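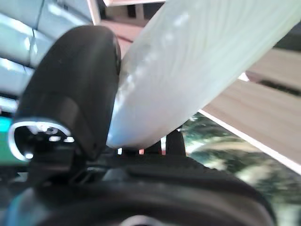

Where do the white bits go now? In the mixed light-goods tub by the side door, as of this week, and no longer in with the bottles.

Ornton, 2026-01-26. The reuse and sorting hall on Menon Street has changed its rules for small loose items, after a month of bins filling up with things that belonged somewhere else. Tubes, caps, handles, odd lengths of plastic, candle ends. All of it used to go in the one blue cage. Not anymore.

New layout is simple enough. Bottles and jars stay on the left wall. Light goods, anything pale or clear that weighs next to nothing, go in the tub. Metal still goes out back, same as before. If you can't tell what a thing is made of leave it on the counter and staff will sort it later in the day.

The hall took in 2209 bags last year, up 380 on the year before, and the old setup was not coping. Sorting was running 2 days behind by the holidays. Some bags went to Altstead unsorted, which costs the town extra, and Altstead sent a few of them back.

Residents at the counter had mixed feelings. One woman with a trunk full of garden pots said the new signs were easier to read then the old ones. A man behind her wanted to know why the side door is still locked at lunch. It will stay locked at lunch.

Wax is the sticking point. Candle stubs look a lot like plastic once they are scuffed up, and the two can't be baled together. Press a thumbnail in, the hall suggests. Wax takes a mark. There's a separate coffee can for it on the counter, next to the pens.

The town has set aside 100 extra tubs for households that want to sort at home. Free, one per address, bring something with your street on it. Pickup is from the Vutitz Road lot while they last.

A second round of changes, mostly to do with paper and card, is due in March. Hours at the hall are unchanged for now. Parking is still on the gravel side only, please dont block the gate.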